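Storing opened Bellix supplement powder

Inese Mägi
We opened a 9 oz. tub of Bellix for our senior dog. May the powder be kept in the refrigerator?

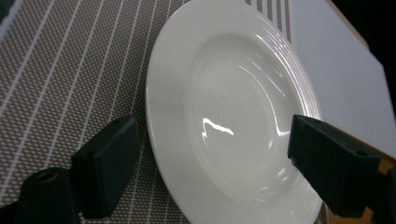

White plate with ridged rim

Barry Garside
Refrigeration is not required. Close the lid firmly and use within 11 weeks. 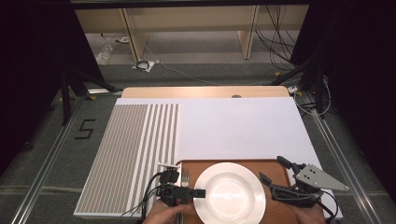

May it be mixed into warm food?
Allow the food to cool first.

Adomaitis
Ours stays in a cupboard. No trouble so far.

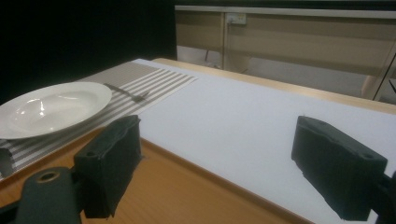

Related topics
Changing from Skalteo to Bellix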